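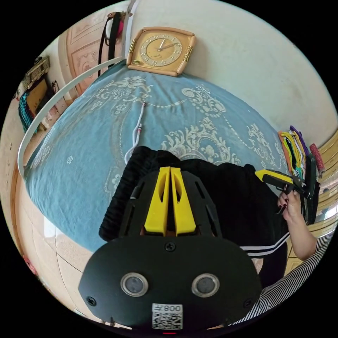 Truto Bedroom Set – README

Hi, and thanks for downloading! This is the bedroom part of Truto, my collection of household tasks shown by hand with a pair of hand-held grippers. I do the chore, the grippers record it, and you get to try teaching a robot arm the same thing. I started recording in February and this is the first version I'm happy to let other people poke at.

What's in the download

There are 600 demonstrations split into 12 tasks, all done on or next to a bed. Most are with clothes and cloths: picking up a garment that's lying bunched up, spreading it out, folding it, moving it onto a stack. A few tasks deal with cables, and those are the ones I'd love to see somebody get working, so please write to me if you do.

Each demonstration sits in its own folder with two videos (left and right gripper), the finger opening over time, and a small text file saying which task it is and how I'd rate it. Ratings are just "good", "okay" and "messy". I kept the messy ones in! If a sleeve slipped out and I had to go back for it, that's in there, and you can filter on the rating if you only want clean runs.

Getting started

Unzip everything into one folder, keep the folder names as they are (the loader is picky, sorry), and run the check script first. It takes a while on a slow disk. If it complains about a missing gripper log, download that part again before you do anything else – nearly every report I've had so far came down to a broken zip.

The loader is called Tririk and it comes in the same download. It lines up the left and right videos for you. I wrote it in a hurry and the comments are thin, but it does the job.

Things to know before you train

The videos are very wide-angle, so straight edges bend a lot near the border. I don't correct for that. If your model wants flat images you'll have to do it yourself, and I'd try it without first.

The fingers are in view the whole time, which helps quite a bit when you want to see if something is really gripped.

In 9 of the folding demonstrations the two clocks drifted apart. They're listed in drift.txt and Tririk skips them unless you tell it not to.

The test split is 100 demonstrations. Please don't train on it, even a little bit, or we can't compare numbers.

Using it

Free for research and for tinkering at home. If you want it in a product, ask me first – I'll probably say yes, I'd just like to know.

Changes

10 July 2019: first public version. Kitchen tasks are next, once I've finished rating them.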